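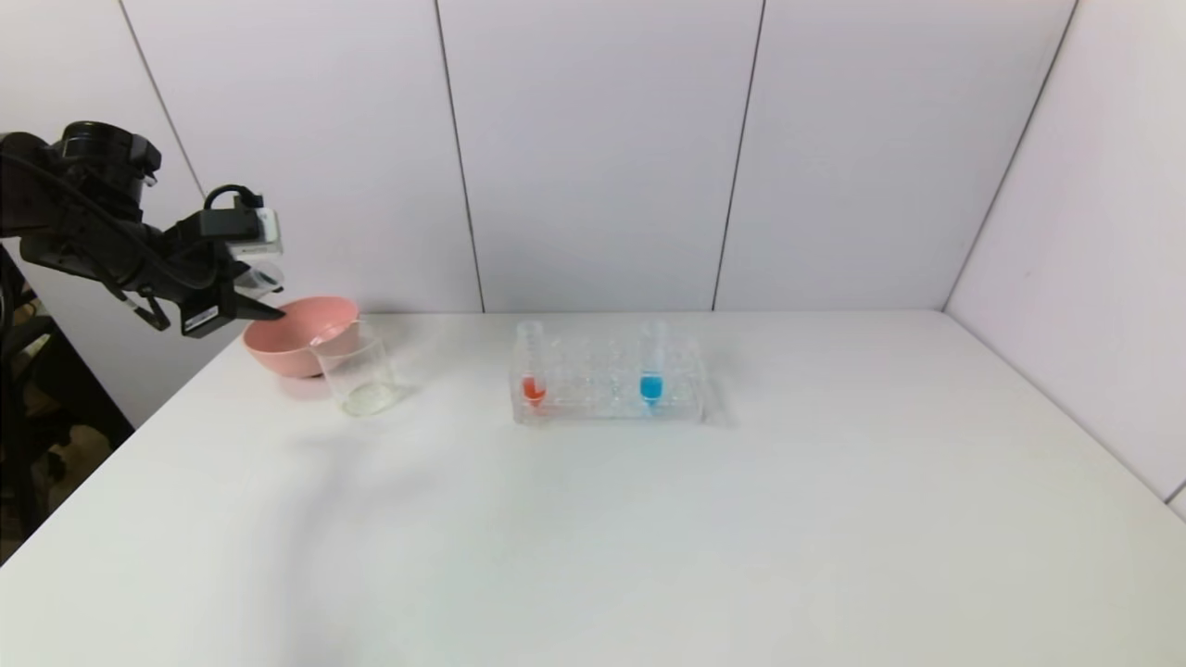 Ticket 1481 — Harb night market map won't load the side streets
Opened by: Nizar Saliba
Category: Trip planner / walking maps
Status: Resolved

Hi there! So I'm using the Plirinov walking guide for the old quarter in Harb, and I love it (the dumpling route alone was worth the download), but I've got a weird one for you. The festival map shows the main drag just fine, with all the stalls and the lantern arch, and then the second I zoom in on the side streets everything goes blank. Just beige. No lanes, no food stops, no restrooms.

I'm here through the end of February and I've been dodging the big crowds by sticking to those little lanes, so they're kind of the whole point for me!

What I've tried so far:
— Closed the app and opened it again. Same.
— Switched from hotel wifi to my phone plan. Same, only slower.
— Deleted the saved Harb map and downloaded it again. It got to 310 MB and said it was done, but still beige.
— Turned off the festival layer. The side streets came back! But then of course I lose the stall hours and the street closings.

So it's something about the festival layer, I think? I'm not a tech person, I just poke at things until they work.

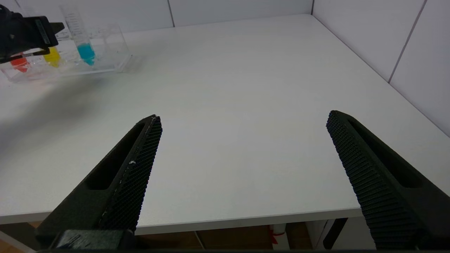
Oh, and one more thing I forgot to put in. The search box does still find places in the lanes. I typed in the noodle shop by the canal steps and it dropped a pin, but the pin was sitting in the middle of nothing, so I followed the dot and hoped for the best. Got there in the end (get the pepper broth if you ever go).

Reply from Dinesh Rajput, 2:40 pm
Hi Nizar, thanks for all the detail, that saved me a bunch of back and forth. I loaded the same map on my phone and I get the beige too, so you're not alone. Could you tell me which version you have? It's at the bottom of the Settings page. Also, did you add the Tokard parade route on top of the festival layer? I have a hunch those two don't get along.

Reply from Nizar, 3:15 pm
Yes! I did add the parade route, the night I got here. I totally forgot it was even on. The version says 3.2. I switched the parade off just now and left the festival layer on, and the lanes popped up for maybe ten seconds and then went away again. Progress, sort of?

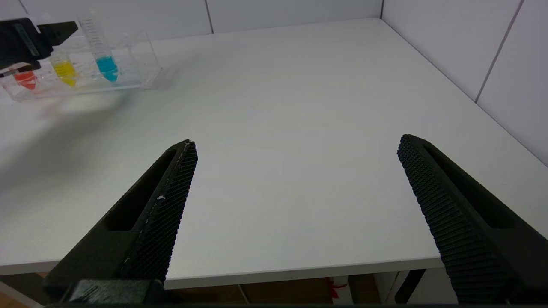
White tabletop and tiled walls.

Reply from Dinesh, 4:05 pm
OK, I've got it. The parade route stays saved in the background after you switch it off, and it hides anything smaller than a main street. Try this:
1. Go to My Layers and delete the parade route completely.
2. Close the app.
3. Open it again and tap Refresh on the Harb map before you zoom in.
I've sent the real fix to our map folks at Proltside, and it should go out in the next update.

Reply from Nizar, 6:50 pm
That did it! I've been walking around for an hour and the lanes are all still there, stall hours too. I even found a tea place I'd gone right past twice. If the parade route gets fixed before the closing night I'd love to put it back on — could you drop me a note here when it does?

Reply from Dinesh, 7:10 pm
Will do. I'm marking this one resolved, but you can still reply here and it'll come to me.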